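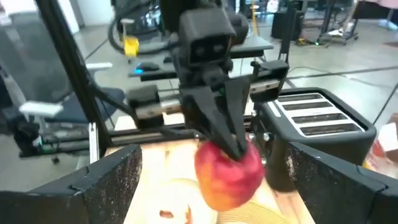
The tow truck operator who covers the Tallow Avenue on-ramp has asked to stay anonymous, on the grounds that he has to live near the people he tows. He has worked the same stretch of highway outside Stanix for most of his adult life, and he agreed to talk while parked on the shoulder with his lights going. Traffic passed at 60 miles an hour on a good day and a good deal faster on this one. He held his coffee lid the way those pointed black fingertips have hold of the red apple, pinched tight and only at the ends, and he didn't let go of it when a van went by close enough to rock the cab.

"You get used to it," he said. "You don't get used to it, but you say you do, and then your wife stops asking."

His subject, if you let him pick, is merging. The ramp was repainted last August and given a longer lane, a new sign and a set of arrows. He regards the arrows as a kind of public art.

"They're beautiful arrows. I've seen people stop on them. Full stop, on the ramp, blinker on, waiting for somebody to wave them in like it's a church potluck."

What comes after that is usually a rear bumper, and after the bumper comes him. His dispatcher logged 1,196 calls last year. He suspects a fair share of those began with two drivers who had each decided to be polite, or had each decided not to be. He says the damage looks the same from behind.

I asked whether road rage had gotten worse.

"It's gotten more articulate," he said. "Used to be a guy would get out and yell one word. Now he's got a whole presentation. He's got the clip on his phone, he's got it slowed down. I'm trying to hook up his car and he wants me to watch the part where he was right."

Does he watch it?

"I watch it. It's faster if you watch it. He's never right."

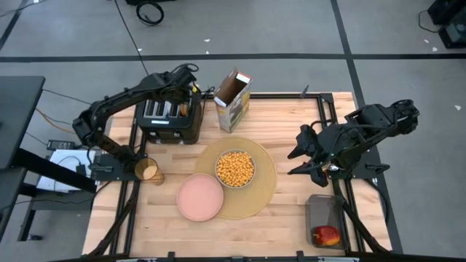 Colleen Hatchard
Roads and Commuting Reporter

The worst argument he has seen took place over a crate of patio tiles that slid off a pickup near the Nitura exit. Neither vehicle was touched. Both drivers pulled over, and they stood there so long that a third driver, slowing down to look, was hit by a fourth. He towed the third and the fourth. The first two, he said, asked him for directions.

"Separately," he added. "They wouldn't stand together to hear it."

People also argue about the bill. A bad hook-up on a blocked ramp, with storage and a weekend in the yard, can climb toward $2,000, and he is the one who says the number out loud. He has been offered a check dated for next month, a set of golf clubs and, one time, the car.

"I said, sir, I've already got the car. It's on the truck."

His advice to drivers is short, and he delivers it without much hope. Get up to speed on the ramp. Leave a gap. If somebody cuts in, let them have it. If you have to pull over, stay in your seat with your belt on until a person in a bright vest tells you otherwise.

"And don't film me," he said. "I had a lady film me for the whole hook-up, then ask if I could do the chain part again. She'd had her thumb over it."

The radio went while he was putting his cup down. Two cars, Tallow ramp, both drivers out of their vehicles. He could see them from where we were sitting, and he finished the coffee first.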